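The great August clear-out, part two

I had meant to write this up sooner, but every time I sat down at the computer I noticed another box under the desk and had to get up and deal with it. Those of you who read the last one will know I'd got as far as the shelves in the back room and then stopped for tea, and the tea turned into a very long phone call with my sister, and there we are.

So, the shelves. I'd been putting them off since we moved to Sturnar. They were full of the sort of thing you keep in case: lids without tubs, tubs without lids, three rolls of brown tape all stuck down to themselves, and a jigsaw of 3000 pieces that was a present from Kenneth Gunn when he retired (he bought one for everybody in the office, bless him). I have never opened it. I am going to. It's on the bottom shelf now where I'll see it, and if it isn't started by Christmas you may all write in and tell me off.

Angus Mackay came over to help with the lifting, and I use the word help kindly. He is a lovely man but he reads things. Hand him a pile of old papers for the recycling and half an hour later he's on the floor with a leaflet about ferries. We did get the heavy boxes shifted in the end, and he took away the Naylor heater, which I was glad to see the back of. It was 11 years old and smelt of burnt dust every time you switched it on!

After that it was all wiping, and I want to say something about white surfaces here, the shiny kind especially. I love them in a shop. You see something smooth and pale under nice lights and think how fresh it'll be at home, and then it comes home and shows every thumb that has ever been near it. Wood is so much more forgiving. You can leave a mug on a brown wooden table and put a cloth over it and get on with your life (I have done this more than once). I went through the best part of a bottle of Gidex on the pale things, 550 ml of it, and what I've learnt is that you need two cloths, one to put the stuff on and one to take it off, and that you should always, always crouch down and look at your work against the ceiling light before you put the bottle away. From straight on it looks perfect. Then you tip your head a little and up come all the marks.

Cloudy plastic is another matter. I used to scrub at it thinking it was dirt. Some of it is just made like that, and you can rub until your arm drops off.

Anyway, a bit of white for you, smudges and reflections in the second one:
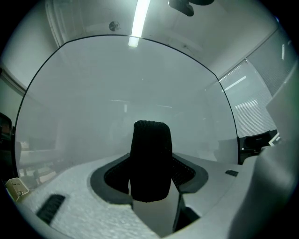
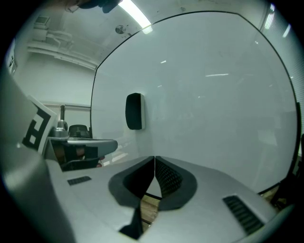

I was so tired by teatime that supper was toast, eaten standing up, with Angus still telling me about the ferries. But I did go back in afterwards and sit for a bit with the window open, and I was pleased. There's a paint I have my eye on for in there, a soft green called Lesisberg, and I've had the little card propped up on the windowsill so I can look at it in the mornings and again when the light goes. It looks nearly grey before breakfast. By evening it's much warmer, and I think that's the one I'd be sitting in, so I'm leaning towards yes.

The lids without tubs have gone, by the way. I kept the tubs, they'll do for seeds. And if anybody wants two very good box files with slightly bent corners, let me know before the weekend and I'll leave them in the porch for you.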